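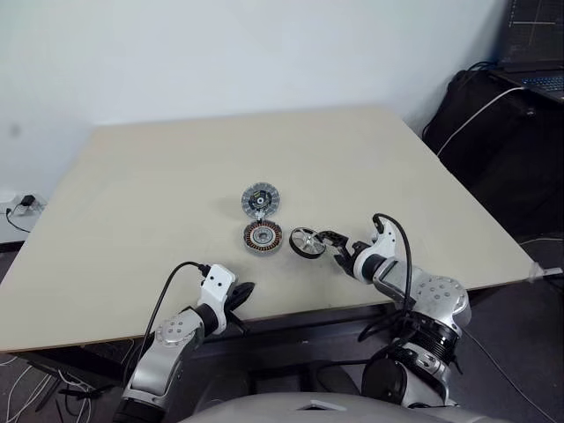 Ustyna Zhuravel reckons you should never take a motor apart unless you've already got the bearings sitting in front of you, in the packet, with the right number on them. She told me this on the phone after I had already taken it apart, so thanks for that, Ustyna.

9 March 2021

So it's in bits! The Mevik has been grumbling under the pottery wheel since January and I finally got sick of hearing it. It started as a sort of hum, the kind you can talk over, and then by last month it was a proper growl whenever I had more than a small lump on the wheelhead, and I'd started throwing only little bowls so I wouldn't have to listen to it. I have more little bowls than any person needs. I gave Mum a stack and she gave half of them back.

Anyway. Three main pieces out on the cream table in the middle of the room: the end cap with all its little slots around the rim, the ring with the copper coils, and the dark one with the spokes. I'd never seen the inside before. The copper is such a good colour, a reddish brown like strong tea, and all tucked in between the metal teeth so neatly that I felt a bit rude poking at it. I kept going back to look while the kettle was on. If I could get a glaze to do that I'd never use anything else. I did write "copper red??" in the glaze book and underlined it, which I've done before and it has always ended up liver coloured, so we'll see.

Getting it open was the long part. I'd set aside the morning and it took the morning and then some. The screws on the cap came out like butter except the last one, which had some old slip dried around it (my own fault, I sling clay everywhere) and I had to pick it clean with the needle tool and then lean on the screwdriver with my whole shoulder. It let go with a crack and I was sure I'd snapped the head off. I hadn't. I had a biscuit to recover.

Then the magnets. Oh my word. I knew there'd be magnets, I'd watched the clips, everybody in the clips says mind your fingers, and I still wasn't ready for how badly the two halves want to stay together. You pull and pull and nothing happens, and then you get it a finger's width apart and it snaps straight back and you say a word. Ustyna's trick is to put two long bolts through the threaded holes and wind them in a bit at a time, one side then the other, so the thing walks itself apart and you're never pulling at all. That one she did tell me beforehand, to be fair to her. It worked beautifully once I'd found bolts that fit. I'd gone through the whole jam jar of odd ones and then they were in the drawer with the corkscrews.

The bad news is the bearing. I spun it on my finger and it felt like there was sand in it, and there may well be, given where it's been living. The other one feels fine to me but Ustyna says you do both or you'll be back in there by winter, and I believe her. She rebuilt the motor on her kiln vent last year with a baby asleep on her, so I'm not going to argue.

The number on the bearing was mostly worn off. I rubbed it with a pencil over paper like we used to do with coins, and got some of it, and then I got the reading glasses AND the magnifier and got a bit more. Then I rang Bustos in town and the fellow there was lovely and had no idea. He suggested Skirnach, who do bearings and seals and belts and will post, but their cut-off for mail orders is lunchtime and by then it was well past. So it was either wait or drive out to Dillthorpe and go to the counter. I drove. Of course I drove, I'm useless at waiting.

It's 75 minutes each way and I'd forgotten about the roadworks by the bridge. I took the old bearing wrapped in a sock in my coat pocket and ate a cheese sandwich at the lookout with the heater running. Still a bit of snow in the ditches on the far side but the road was bare. There were horses out in rugs. I do like that drive, I never have a reason for it any more.

The woman at the Skirnach counter took one look at my sock and said "wheel or washing machine?" and I felt very seen! She measured it with the callipers, went out the back for ages, and came back with a pair in waxy paper. $54 for the two, which made me blink. She had cheaper ones and told me not to, in the tone my piano teacher used to use. I asked whether the rubber seals would keep clay dust out and she said they'd keep it out better than I would. I paid the $54. I also bought a little tube of grease I probably don't need and a mint from the tin by the till, for the hospice.

Got home with the light going and didn't start anything. I wanted to. I got as far as putting the new bearings next to the old one to compare them, and they're the same size, thank goodness, and the new ones turn with no sound at all, just this smooth heavy feeling. I sat there turning one for longer than I'd like to admit. Then I made myself put them back in the paper. I know what I'm like when I'm tired, I'd be bashing it in crooked with a mallet at ten at night.

Things I want to remember for tomorrow, since past experience says I won't:

The spoked part goes back in slowly, with the bolts, same as it came out. Wind them back bit by bit. Do NOT just let it drop in, it'll jump and it could scrape the coils.

There's a thin washer with a wave in it that sat behind the bearing on the cap side. It's in the egg cup. The egg cup is on the windowsill. I mention this as I have already lost it once today.

Wipe the magnets with masking tape, sticky side out, to get the filings off. I tried a rag first and it just pushes the fluff around.

Warm the cap before putting the bearing in. Ustyna says oven, low, and the bearing in the freezer overnight in a zip bag, and then it's meant to slide in with hardly a push. I've put both in the freezer on top of the peas. I am slightly worried about someone making supper with them.

Take a look at the wires where they come out. The sleeve looked a bit cooked to me but I don't know what colour it used to be. Ask.

What else. I had a proper go at the wheel itself while the motor was out from under it, and the muck in there! I don't think that splash pan has been off since I bought it. There was a sponge I'd blamed on the cat. There was a whole trimming tool, the good one with the pear-shaped loop, that I'd replaced last summer and grumbled about the price of. I scraped the dried clay off into the reclaim bucket, and then wondered if there was grease in it, and took it out again, and now it's in a bag by the back door not being anything. The belt seems all right. I'd thought about getting a new one at Skirnach while I was there and then couldn't remember the length. 66 something. I should have written it down. It's written on the belt, which was at home.

Rang Mum about the weekend and told her about the bearings and she said Dad would have loved that, and he would. He'd have had it apart in January at the first hum, and he'd have had the bits in muffin tins with labels, and he wouldn't have let me touch it. I found his good screwdriver, by the way, the one with the amber handle. It was in the car. It's been in the car under the seat for who knows how long, and I only found it feeling around for the mint when I dropped it at the lights.

I do have an order to get done, that's the thing hanging over all this. Mugs for the café, and I said end of the month and I've got half of them thrown and drying under plastic. The handles I can pull without a wheel so I might do that in the morning while the cap's warming up, if the clay hasn't gone too stiff. It smelled a bit ripe when I opened the bag. Good ripe though, the kind that means it'll bend.

Ustyna wants me to ring her before I close it up so she can hear it spin over the phone. I said you can't diagnose a motor down the phone and she said she'd diagnosed mine down the phone in January and I'd ignored her. True enough! She thought it was the bearings from the very start. I thought it was the floor.

My hands are black and my thumb's got a blood blister from the magnets, a small purple one, right where I'd centre with it, naturally. I've scrubbed with the orange stuff and with sugar and dish soap and it's still in all the creases. Leftover soup for supper, with the heel of the rye. I've put a tea towel over the copper part for the night to keep the dust off it, and I've shut the cat out of the studio, and she's lying along the bottom of the door with one paw under it.

Peas for tomorrow: get some more, I don't trust those ones now. And ring Bustos back to say I found the bearings, he did ask me to let him know.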